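Category: Spirits — Storage and Serving

Does an opened bottle of Brustmont aged rum lose its character over time? Ours has stood one-third full since March.

Answer 1
Some loss of aroma is to be expected once the level falls below half. Transfer the remainder to a smaller bottle, close it firmly and store it upright, away from light. Rum at 51 percent generally keeps well — it should be finished within 6 months of transfer.

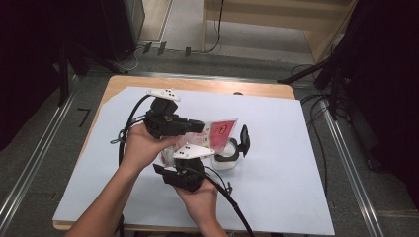
Magbanua: Mine was open two years and tasted fine. Cork was crumbling though, so check that.

Related questions
Kendcombe white rum: serve chilled?
Replacing a broken cork
Is sediment in dark rum normal?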